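The first term away

Moving into a hall of residence used to mean a key, a mattress and a list of rules taped to the back of the door. At Listholm, the largest of the student halls on the north side of the city, new residents now get a good deal more, and much of it begins before they arrive.

The hall takes 124 first-year students. In May each of them is sent a short form about sleep, noise, cooking and study habits, and the answers are used to sort people into flats of seven. The form was drawn up by Stakinside, a small firm that works with halls and colleges on how shared housing is run. It has no questions about hobbies or music. The firm's view is that people fall out over washing-up and late nights far more often than over taste.

Flats share a kitchen and two bathrooms. On the ground floor there is a laundry, a study room open until midnight and a common room, where the evening sessions are held during the first few weeks. These cover the dull but necessary parts of living away from home: how to register with a doctor, what a tenancy agreement says, how to read a payslip.

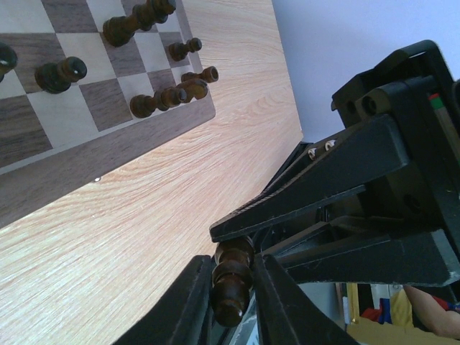 Chess pieces on a wooden board.

Money takes up the most time. Rent at Listholm is paid in three parts, and the first falls due before many students have had their loan come through. The hall will now move that date on request, provided the student asks in the first week. Few did so last year. The letter explaining it was on the fourth page of the welcome pack, and it has since been moved to the front.

Food is the other large cost. Gratora, the catering company that runs the canteen, sells a meal card which covers breakfast and an evening meal during term. Students who cook for themselves can buy a smaller card, good for 29 meals, and use it whenever they like. The smaller card has proved the more popular. Most residents want to cook, at least at the start, and keep the canteen for busy weeks and exam time.

The Shaikh Fund, set up to help students at the hall with one-off costs, gives small grants for things such as a winter coat, a broken laptop or a train fare home. Applications are read once a fortnight. The form is a single page and does not ask for bank statements.

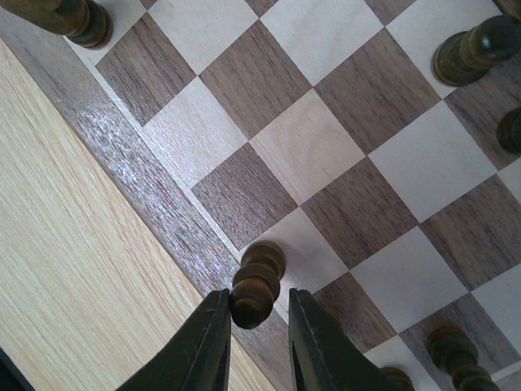

One former resident wrote to us that the grant mattered less to her than the speed of it: "I had an answer before the next rent date, and I could stop working nights and go to my lectures." She would like to see the fund mentioned at open days, when families are working out what a year will cost.

The hall says it will be included in the next printed guide, along with a table of typical weekly spending. Places for the coming year are offered once a student has accepted a course, and anyone who needs a ground-floor room or an adapted bathroom is asked to say so on the first form. Late applicants go on a waiting list, and rooms do come free in the opening fortnight.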